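Bin picking, week five

I said I'd post numbers once we passed 500 grasp attempts, so: we have 511 logged, and 34 of those I've had to throw out. Most of the bad ones were my fault. I changed the name of a field in the log halfway through an evening and didn't notice until the next morning, when the loader refused to read anything after it.

The setup hasn't changed much since the last post. One arm, one bin, a handful of small things in the bottom. The script picks a spot, the arm goes down, the fingers close, the arm comes up, and we save the pictures from before and after along with the finger position. If the fingers closed all the way, it's a miss. If they stopped early, it's probably a hit, and I check those by eye before they go in. The checking is the slow part. I can get through a session's worth in the time it takes to eat lunch.

Somus is still the name of the folder and so it's still the name of the project. The model it trains is small and runs on the desktop under the table.

What I'm trying to fix now is the mix of objects. The first batch was nearly all toy bricks, and the model got good at toy bricks. It would go for a red one every time and leave everything else sitting there. So I've been cutting down on the bricks and putting in clear and shiny things, which the depth camera handles badly. Clear plastic comes back as a hole or as nothing. I want those failures in the data, with the color picture saved next to them, so the model has something else to go on.
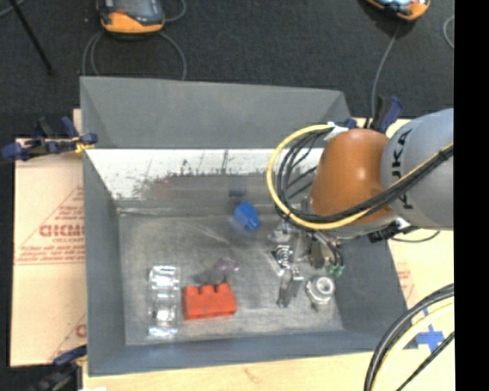
I also clamp the bin now. For the first two weeks I didn't, and any time a finger touched the wall the whole thing slid over by a little. The script had no idea. Every attempt after that was aimed at where the bin used to be. I kept those runs in a separate folder, but I don't train on them.

Someone asked in the comments on the last post why I don't do all this in simulation. I did try. I had Karari running for a while, and it's fine for boxes and cylinders. It never gave me anything useful for see-through parts, and I was spending more time on the materials than I would have spent picking up real ones. Tandau is supposed to be better at it but I haven't set it up.

Things I've changed since March:

Objects get dumped in from a cup instead of placed by hand. When I placed them I spaced them out without meaning to.

Every session starts with 12 attempts at random spots, with the model turned off. Otherwise it only ever tries what it already likes.

I write down which objects went in at the start and check the list at the end. We lost 2 small pieces behind the table before I started doing that.

Next is swapping the finger pads. The Adebisi ones I ordered came in the wrong width and are going back. Until the new ones get here I'm leaving the fingers alone, so that the rest of this batch is all from the same hardware. The log format is written up in the readme now, including the field I renamed.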